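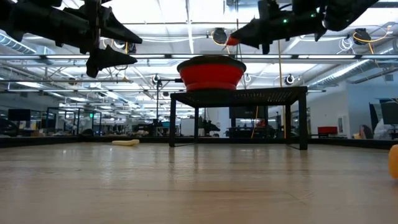
The Red Bowl Gallery

Welcome to the folding things page! If you've come over from the main Stokdale kitchen pages you'll know I have a bit of a weakness for anything that squashes flat, and it was only a matter of time before the red bowl got a page to itself. It's a collapsible silicone one, bright red with dark grey at the rim and the base, and I've been going on about it since September, when we cleared out the cupboard under the stairs and I promised I'd stop buying bowls. (I did stop. For a bit.)

I'll keep the chat short, or I'll try to. Click through slowly if you're on a phone, the pages here are not quick to load and I haven't worked out why.

On the little black table

I do like red against black. The table is one of those thin-legged metal ones with a square top, the sort you'd put out on a patio with a cup of tea and a plant on it, and the bowl looks a bit grand sitting up there on its own. The colour really does sing on a pale wooden floor too, and I'd have it out on show all the time if our kitchen had the floor space, but it doesn't. You can stand at our sink and open the fridge without moving your feet.

How it folds

For anyone who hasn't met one, the sides step inwards towards the bottom in pleats. You push down on the rim, the pleats tuck inside each other and the whole thing drops into a fat disc. Ours goes down to 54 mm, measured with the ruler from the sewing box. To get it back up you put your fingers under the rim and your thumbs in the middle and shove. There's a soft pop, and I'm afraid I still enjoy it every single time.

A couple of you wrote in to ask whether the folds go floppy with use. Mine haven't. I've taken it on two long camping trips, 1,192 miles on the clock for the second one, and it travelled the whole way squashed between the kettle and the chopping board with a bag of pegs on top. It came out needing a wash and nothing else. The older Jollora one I had before did go a bit soft at the bottom fold, to be fair, and if you filled it right up with water it would sag on one side and look very sorry for itself. I've still got it. It lives in the shed with string in it.

Out with the fruit and veg
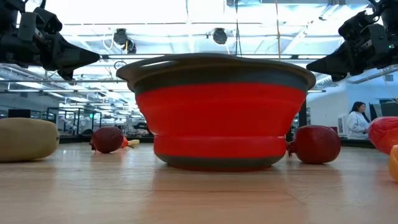
Silicone is a bit of a fluff magnet, I should say. If you leave one of these folded in a drawer with tea towels it will come out wearing them. I rinse mine before I use it and then dry it with kitchen paper, and that does the job. Onions are the other thing to watch. Chop a big red one into it and leave it overnight and you'll be eating onion-flavoured grapes for the rest of the week - I've done this twice. A paste of bicarbonate of soda and water, left on for 4 hours and rinsed off, got rid of most of the smell. A sunny windowsill got rid of the rest.

Pomegranates, on the other hand, are a joy. The sides are high enough to catch the spray, so I fill the bowl halfway with cold water, break the fruit open under the surface and let the seeds sink while the white bits float up. No pink spots on the wall. I used to do it in a glass mixing bowl and there was always a clonk when I dropped a half, and then the little look round the kitchen to see what had cracked.

Potatoes get scrubbed in it as well, and carrots, though a long carrot will stick out over the rim and try to leave. I also like that wide lip. When the bowl's full and my hands are wet it gives me something to hold on to, and I can get it from the sink to the table without tipping half of it down my front.

What it isn't good at

Whisking! Don't even try. The sides give, the bowl wanders off across the worktop and you end up with cream on the toaster. I use the old Tautahi tin bowl for that, which is dented and ugly and weighs as much as a cat. I wouldn't knead in the red one either, for the same reasons, and I'd be careful carrying anything very hot - the base feels firm enough but the middle bends when it's heavy, and it only has to bend once.

Stacking is so-so. Folded, yes, lovely, you can slot it in beside the baking trays. Popped up, it takes exactly as much room as any other bowl, and I've had people write to me quite cross about this as if I'd designed it.

Bits and pieces

Mine came from the market hall at Gonside, from the stall at the far end past the curtain man. It was 5 pounds. They had a green one and a sort of mustard one as well, and I did go back for the mustard but it had gone. If you see it, leave it for me!

The next page is going to be washing-up racks, the roll-up kind that sit over the sink, and I've got a fair bit to say about those too. After that I'd like to do folding cups, if I can find the lids. Messages about colanders are still welcome, same address as before, and please do put "bowls" in the subject line so I can pick you out from the people trying to sell me a new boiler.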